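4.2 Start conditions and the tidy-up rule

The Fetorby protocol, in its May revision, gives a page and a half to gripper calibration and one line to the surface on which the work is done: "a flat table, cleared". Our collectors work in lived-in flats, where flat tables are scarce and cleared ones scarcer. We therefore replaced the line with a rule that a person could follow before breakfast. Objects are grouped on one surface, the gripper starts open, and whatever else is in the room stays where its owner left it.

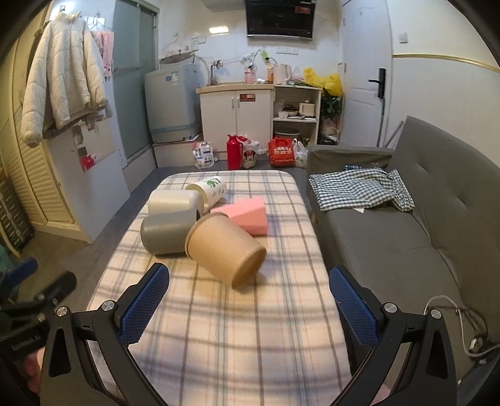

Figure 3. Open gripper over a padded table with five objects, cups and cylinder lying on their sides.

Of the 3058 episodes submitted under the old wording, reviewers at Werine sent back 26 for "clutter", a term the protocol uses freely and defines nowhere. Two reviewers given the same episode could disagree on whether a shopping bag on the floor counted. We now judge only the work surface, and the correspondence has become much shorter.
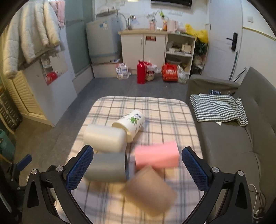 Motion blur was the other standing quarrel. The old rule rejected any episode with a blurred object in it, a standard best met by not moving. Under ours, blur on one item is accepted if the rest can still be told apart: the tan block nearest the pads is smeared, while the pink one beyond it and the grey cylinder to its left remain easy to name. Reviewers mark such episodes with a "B" and carry on. Blur across the whole surface is still grounds for return.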